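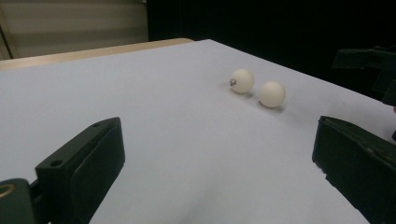

Re: [mendale-tt] storing and sorting the old balls

On a chilly April evening, someone on the Mendale list wrote:

> Hi all, we've inherited a garbage bag of used balls from the Ciobanu
> Hall group now that they've quit playing. I'd guess some 200 in there,
> all mixed up, some printed, some plain, a few that rattle. Before I
> start throwing things out, how do the rest of you sort yours? And what
> do you keep them in? We have the big bucket, but everything goes into
> the bucket and nothing good ever comes out of it. I'd also like to
> find a way to tell the old celluloid ones from the plastic ones that
> doesn't involve a match, thank you very much.

Oh, I love this question! I did our whole stash over the winter and I've gotten a little carried away with it, so get yourself a coffee.

First thing, put a white sheet on the table. I used to sort on the bare wood and it was hopeless, the off-white ones all looked the same to me and I'd be holding every ball up to the window. On a white sheet you see right away which ones have gone creamy and which are still close to new. It also keeps them from taking off quite so fast when you bump the table (and you will bump the table). Any old flat sheet will do. Mine is a twin from the guest room and it hangs down a good way on both sides – I just tuck the extra under.

Then set two balls down next to each other, a printed one and a plain one, and look at them side by side. I do this for every odd ball in the pile. You get an eye for it after ten minutes or so. The print rubs off with play, so a blank ball might only be one that's showing you its blank side. Roll it over before you decide! I had a whole bowl of "no-names" that I had to go back through because half of them had the stamp on the bottom.
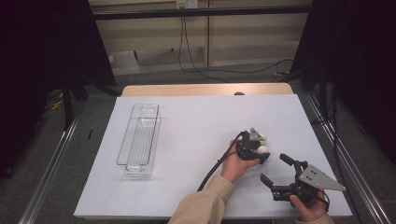 For the container, I've given up on round things. Buckets and bowls look handy, but you end up digging, and the dented ones hide at the bottom. What I like now is long, narrow and clear, like the Flundik drawer trays people put silverware in. The balls lie more or less in a row and you can check on them through the side without opening anything up. I have three of them: match balls, practice balls, and a third for the ones I can't make up my mind about. That last one is always the fullest.

A divider is worth having if you can get one. I cut mine out of a cereal box and it has held up fine, though it did get soggy the time I put the balls back before they'd dried. Which reminds me, wash them! Lukewarm water and a drop of dish soap, then leave them out on a towel overnight. Skip the hot water, I warped a bunch of good Pudedons that way and I'm still sore about it.

For roundness I do the spin test. Give the ball a twist between finger and thumb and watch the top. A good one stands there humming along and a bad one wobbles like a loose wheel. You can also let it roll slowly down the sheet and see if it curves, but then your table has to be level and ours isn't, so I gave up on that one. The rattlers I don't even test. They go to my neighbor's cats.

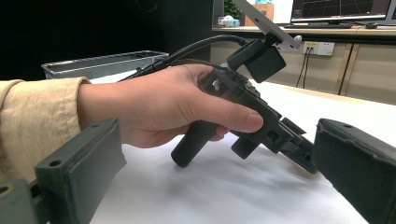

Gripper in hand, with the handle just over the table.

About celluloid, the way I do it is by looking for the seam with a flashlight held up close. It's not foolproof, some of the newer plastic ones have no seam at all, but if I also get that camphor smell off a ball when I rub it hard with my thumb, I call it celluloid and keep it well away from the radiator. No matches here either!

As for how many to keep, I'd hang on to 60 decent ones and not feel bad about the rest. We kept every last ball for years and the closet smelled like a toy store. If you have a beginners' group, they'll be happy with anything that bounces, and the slightly soft ones are nice for kids because they don't come off the table so fast.

One more thing and then I'll stop. Do the sorting in daylight. I tried it at 9 p.m. under the kitchen lamp and put a good dozen in the wrong tray, everything looks like ivory under that bulb.

If anybody knows where to get lids for the Flundik trays, please write me. Mine came without, and I've been making do with plastic wrap.

Happy sorting, and save me any of the old Pudedons with the print still on them!

--
mendale-tt mailing list
To leave the list, send a blank message with "unsubscribe" in the subject line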